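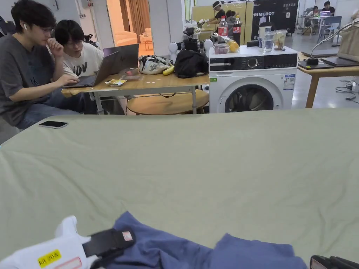

Attachment 1: green cover on the surface, blue cloth on top, washer at back right

Ticket: Green cover will not lie flat, keeps creasing
Category: Laundry / Fabric care
Product: Trokum fitted-size cover, sage green
Status: Closed
Opened: May 2019

Reported problem
The green cover comes out of the wash creased and stays creased once it is spread out. The blue cloth was washed in the same load and has the same problem. I fold clothes on this surface, and the folds in the cover make it hard to get a straight edge on anything. The attachment shows how it looks spread out. The cover was flat when new. Washer is a front loader with a round dial. Detergent is Kisthorpe liquid, normal dose.

Reply 1 (support)
Please send the following:
- program and spin setting
- what else was in the load
- how long the load sat in the drum after the end of the cycle
- whether you use a dryer

Reply 2 (customer)
Program is cottons, 40 degrees, highest spin. The load was the green cover, the blue cloth, two bath towels and some T-shirts. It sat until I got home, so most of the afternoon. No dryer. I hang the cover over a door, folded in half.

Reply 3 (support)
The drum was probably too full for a cover that size. Towels take up a lot of water and press the cover into a rope during the spin. Sitting in the drum afterward sets the creases.

Steps to try, in this order:
1. Wash the cover and the blue cloth with no towels.
2. Use the easy care program and a lower spin.
3. Take the load out within 15 minutes of the end of the cycle.
4. Shake the cover out from both short ends and hang it from one long edge. Do not fold it over a door.
5. Spread it while still slightly damp and smooth it from the middle outward.

Reply 4 (customer)
Did 1 to 3. Better but not fixed. There is still a hard line down the middle from the door. I don't have a line long enough for step 4. The blue cloth is fine now, I hung that one on a hanger.

Reply 5 (support)
The middle line is from the door. If you have a folding rack, open it fully and lay the cover across the top bars. For the line that is already there, use a warm iron on the back side with a damp cloth between. Check the care label first. Leave it for 2 hours before using the surface.

Reply 6 (customer)
Bought a Roltia rack. Ironed the line as described and it came out except for 5 inches at one end. Next wash went on the rack and no new line. I can fold on it again. OK to close.

Resolution
Overfilled drum, late unloading, and drying folded over a door. Customer changed load and drying method. No replacement sent.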